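Capítulo 4
Clasificar: el orden antes del número

En este capítulo
4.1 Qué hace un niño cuando agrupa
4.2 El criterio y sus cambios
4.3 Clases dentro de clases
4.4 Propuestas para el aula de tres a seis años
4.5 Observar y anotar

Cuando empecé a dar clase me tocó un grupo de cuatro años en la escuela de Fanville, y mi compañera de pasillo, Orvokki Saarinen, que llevaba ya media vida en el oficio, me dio un consejo que entonces me pareció una rareza: que durante las dos primeras semanas no tuviera ninguna prisa por contar. «Deja que ordenen», me decía, «deja que ordenen lo que quieran, los abrigos, las piñas del patio, las cucharas del comedor». Yo traía la programación llena de números del uno al diez, muy bien coloreados todos, y le hice caso a medias, como se hace caso a los veinte años. Tardé bastante en entender lo que quería decirme, y este capítulo es, en buena parte, lo que me habría gustado leer aquel septiembre.

Clasificar es reunir cosas que se parecen en algo y separarlas de las que no se parecen en ese mismo algo. Dicho así suena a poca cosa, pero piénsese en todo lo que hay que sostener a la vez: fijarse en una propiedad, pasar por alto las demás (que siguen ahí, bien vistosas, reclamando atención) y mantener la decisión hasta que se acaba el montón. Un niño de tres años suele empezar muy seguro juntando lo rojo con lo rojo y, a la cuarta o quinta pieza, se encuentra con un círculo rojo que le recuerda a una rueda, busca otra rueda, que resulta ser azul, y ya tenemos un tren en marcha. No se ha equivocado, o no del todo: ha cambiado de criterio por el camino. A estas cadenas, en las que cada elemento se parece al anterior pero el conjunto no comparte nada, les dedicaremos el apartado 4.2.

Conviene distinguir desde ahora dos palabras que usaremos a menudo. Llamamos atributo a la dimensión en la que nos fijamos —el color, la forma, el tamaño, el grosor— y valor a cada una de las posibilidades que admite: rojo, verde, grande, fino. Un criterio de clasificación consiste en escoger un atributo y repartir los objetos según sus valores. Con un mismo montón de botones caben, por tanto, varias clasificaciones igualmente correctas, y aceptar que lo sean es un paso enorme. A muchos adultos también nos cuesta, dicho sea de paso; basta con compartir una cocina para comprobarlo.

Una tarde de martes, Ebuka Okoro, que hacía las prácticas con nosotros, volcó en la alfombra una caja de tapones y pidió al grupo que «los pusieran bien». Nelli hizo una fila por tamaños. Aarne apartó los que tenían letras y dejó el resto donde estaba, lo cual es una clasificación impecable en dos clases: los que tienen la propiedad y los que no la tienen. Siiri los separó en «los que me gustan» y «los otros», y cuando Ebuka le preguntó por qué, contestó que porque los otros eran los otros. Ebuka se marchó a casa algo desanimado, y sin embargo tenía delante casi todo el temario: una seriación, una dicotomía y un criterio que la niña aplicaba sin saber aún explicarlo.

De esa tarde aprendimos además que la consigna importa muchísimo. «Ponlos bien» no dice nada; «pon juntos los que se parecen» deja elegir; «pon juntos los del mismo color» ya ha elegido por ellos. Las tres tienen su momento, y volveremos sobre ellas en el apartado 4.4, con ejemplos de mesa y de patio.

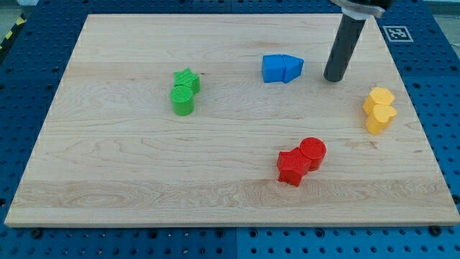

Una última advertencia antes de entrar en materia, y es que escuchar lleva tiempo. Cuando un niño termina de agrupar, nuestra primera pregunta debería ser siempre «¿me lo cuentas?», y después toca esperar la respuesta, aunque venga con rodeos, aunque suene ya la campana del recreo y medio grupo tenga puesto el abrigo.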